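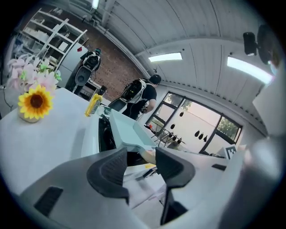

**Okoro Field Hockey Club, selection + fixtures mtg, Mar 12, 2022**

Present: Olanrewaju Ezeani (chair), Fatima Idahosa, Zulema Ojeda, Kayode Edet (notes). Asabe Nwosu joined during item 2, traffic.

**1. Last minutes**
OK'd. One fix: the Cilard game was a draw, not a loss. Kayode to correct.

**2. Cup quarterfinal v Faltov**
- Away, their turf, early push back. Bus leaves from the clubhouse, no stops.
- Fatima wants two up front again. Olanrewaju not sure, says we got cut open on the left last time we tried it. Long talk. Left with Fatima, she is coach.
- Penalty corners: 3 routines only, drop the rest. Nobody remembers the other ones under pressure (Zulema).
- Goalie: first choice still has the bad ankle. Decide after Thurs-type session, i.e. last practice before the game. Backup told to be ready.
- Squad list up by end of week. Asabe to post it, and to text anyone left out before it goes up. Agreed strongly after last season.

**3. League**
Need a win or draw from the final two to stay up. Goal difference bad. Jastilum have a game in hand, so we can't count on them slipping. If level on points it goes to a playoff, date not set, Kayode to ask the league.

**4. Money**
- 753 dollars in the travel account after the last bus bill.
- Turf hire for next season quoted at 4,000. Up on this year. Zulema to ask if we can pay in two parts.
- 10 players still owe match fees. Names not read out. Reminder goes this week, then Olanrewaju calls them.

**5. July tournament**
Cilard have invited us again. Sevens, two days. Interest good from the women's side, men's side quiet. Fatima in favour of a mixed squad if the rules alow it. Asabe to check entry form and deadline. No decison tonight.

**6. AOB**
- Spare shin guards missing from the blue bag. Check your cars.
- Under-14s need a second umpire for home games. Zulema will do the next one, not all of them.
- Shirts: number 8 is ripped, reorder. Kayode.
- Faltov asked us to bring our own match balls. Fine.

Next mtg after the quarterfinal, same place, Asabe to send time.

K.E.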